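We use cookies to measure traffic and remember your settings. Accept | Manage preferences

Washing polyester: what the lab numbers say

Last updated: February
30 shares

Kirsten Thoroddsen tests fabrics for Idonska, a contract laboratory that works mostly for clothing manufacturers and commercial laundries. Her current project concerns color transfer and odor in polyester sportswear, the kind with colored and white sections sewn into one garment. We spoke by phone, starting with dye.

"Polyester is usually colored with disperse dyes," she said. "They go into the fiber at high temperature. If the process is run properly and the surplus is cleared off afterward, very little comes out at home. What bleeds in the first washes is mainly the dye left on the surface."

The difficulty is heat. Disperse dyes can migrate back toward the surface during finishing, drying or ironing, and from there they can move into whatever lies against them. Red is a frequent complaint, although Thoroddsen does not consider it a separate chemical problem. "A pale pink mark on a white panel is easy to see. The same quantity of navy on dark gray would never be reported."

Her standard procedure is to stitch a strip of undyed material to a specimen, wash the two together under fixed conditions, and grade the strip against a gray scale. Grade 5 means no visible staining. Manufacturers who buy from Idonska's clients generally ask for a 4 or better — a limit she regards as adequate for single-color garments and lenient for anything with white in it.

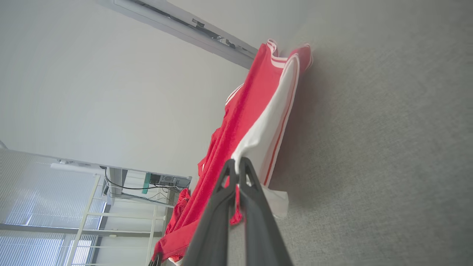

Temperature and detergent

Most of the advice she gives is conservative. Wash at 30 degrees Celsius, turn the garment inside out, and take it out of the drum when the cycle ends. Damp fabric left folded on itself has time to stain, even when the wash went well.

Odor pulls in the other direction. Polyester absorbs little water but holds on to body oils, and a cool, short cycle leaves a portion of them behind. Thoroddsen's group washed one set of shirts 13 times with artificial sebum applied before each cycle. "The residue built up early and then leveled off," she said. "A longer cycle at the same temperature removed more of it than extra detergent did. Overdosing left its own residue."

She does not recommend fabric softener for these garments. It deposits a coating that interferes with wicking, and several care labels exclude it for that reason. Chlorine bleach is also out, particularly where elastane is present.

Drying and storage

Kuldeep Ahuja, who runs the drying trials in the same building, joined the call for the last part. His concern is printed numbers and logos, which are commonly heat-applied films. "The adhesive softens when it is heated again," he said. "A tumble dryer combines heat with repeated flexing, and the corners of the film lift first." He advises line drying in shade. Where a dryer has to be used, he suggests the lowest setting and removal while the seams are still slightly damp.

Asked about spin speed, Ahuja said the choice matters less than people assume. Knitted polyester tolerates 400 revolutions per minute or considerably more, and a faster spin leaves less water in contact with the dyed sections. Creasing is the main cost.

Neither of them would give a figure for the life of a shirt. Thoroddsen said the next round of work, due to start when a new set of specimens arrives, will compare powder and liquid detergents at equal dose.

2 comments | Share this article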